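Room 5, bottom of the stairs, and the first thing you hear is someone saying "no no no, open, OPEN." Then laughing. Then a small plastic click.

It's the Tollow Robotics Club, and they're trying to get two arms to open a box.

Sounds easy. Anybody with two hands does it before breakfast. The club has been at it since August and the members will tell you, with some pride, that they are now pretty OK at it. More than 700 tries logged in a shared spreadsheet, a good chunk of them labeled "nope" by Flynn Nepia, who is 16 and in charge of the labels.

"One hand holds, one hand pulls," Flynn says. "That's the whole job. It took us 3 weeks to get the holding part."

The club's table is a funny little room inside a room – three papered walls, the kind of damask you'd find in a great-aunt's hallway, a leafy tablecloth, and a gold wire stand with plastic wine glasses hung off it. Melati Sitompul picked the wallpaper. She wanted it to feel like somebody's dining room, and she got a fight over it, and she won.

"Everyone practices on a bare desk," she says. "Then they go to the competiton and there's a pattern on the cloth and the vision falls apart. So. Pattern."

There is a lot of pattern. There's even a Starry Night on the lid of one of the boxes.
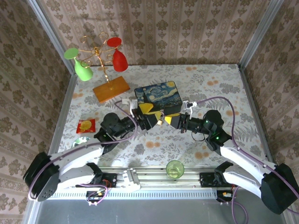

## Who's in the room

Eleven members on paper, fewer on a cold night. Parisa Zamani runs it. She taught physics upstairs for years and started the club with one arm, a borrowed laptop and a key she was supposed to give back. Second arm came after a bake sale and a grant application she wrote in one sitting, at her kitchen table, mostly angry.

She doesn't touch the controls much. Stands at the back, arms folded, asks questions. What did you change? What did you change besides that? Write it down.

Vitalii Bondarchuk does wiring and also snacks. He's a senior, quiet, and the person everybody yells for when something stops moving. He likes his cables purple. "Because black ones you lose against the joints," he says, and goes back to his laptop.

Brodie Prendergast is the new kid. Joined last month, never coded, came because his sister dropped him off early for something else down the hall and he wandered in. Now he sets the table before each run, and he's picky about it. Glasses go upside down on the stand, green on the left, red on the right. He'll re-hang one if the foot is tilted wrong.

"It matters," he says. Then, less sure – "I think it matters?"

Parisa says it matters.

## The box problem

The club is getting ready for the Clirkach Open, a regional meet for school teams. The event they've entered is called Household, and the rules fit on one page. Two arms, one table, everyday stuff. Teams find out on the day which objects they get. Boxes show up every year, and boxes are where teams lose points.

A box slides. Or it tips. Or the arm squeezes too hard and the lid bows and won't come off at all. With one arm you can shove it against something and hope. With two you have to get both of them agreeing on where the box is, and they don't always agree.

Melati's fix was to pick the box up first. Hold it in the left gripper, bring the right one in to meet it, do the small stuff up there off the cloth. More things to go wrong, she admits. But no sliding.

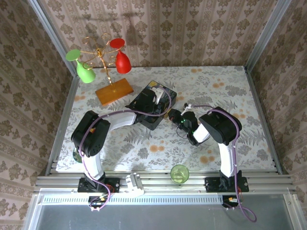
Flynn was against it. Still is, a little. He thinks holding a box in the air is showing off and that a steady push on the table would score just as well. The two of them have had this argument so many times that Parisa made them write up both sides and swap papers, so Flynn had to argue for Melati's way and Melati for his. Flynn's was better. He's annoyed about that too.

What they settled on – both. The program they call Odora does the lift. The one they call Chin does the push. (Chin because early on you had to hold the laptop lid down with yours. Long story, broken hinge.) On competition day somebody will have to pick, fast, once they see the object. Probably Melati. Possibly a coin.

Their best night so far was 53 runs, all logged. Vitalii ordered pizza after that one and paid for it himself, wich the others still bring up.

A lot of the work is dull and they don't pretend otherwise. Set the table. Run. Stop. Look at what the wrist cameras got. Those close-up views are where most of the arguments get settled, fingers and box and not much else, and Brodie has gotten weirdly good at reading them. He can look at one still and say "too far left" before the program does. They've started asking him first.
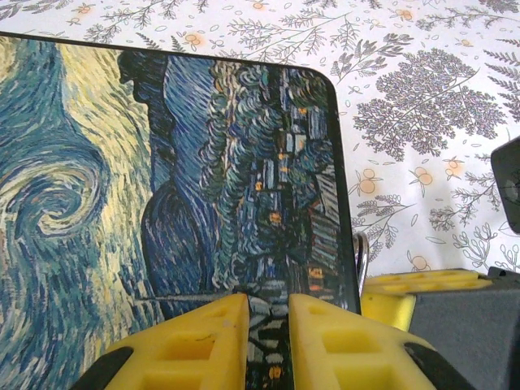

## What's next

The Open, then exams, then Vitalii graduates and somebody has to learn the wiring. He's been writing a guide. It's four pages and two of them are about labeling things.

Parisa wants a second table. Also a window, but she'll take the table.

Brodie wants to try the wine glasses. Take one off the stand, turn it over, set it down. Everybody groaned when he said it. Flynn had already added a column to the spreadsheet.

*The Tollow Robotics Club meets after school in Room 5 and takes new members any time. No experience needed. Bring a pencil – Parisa's rule.*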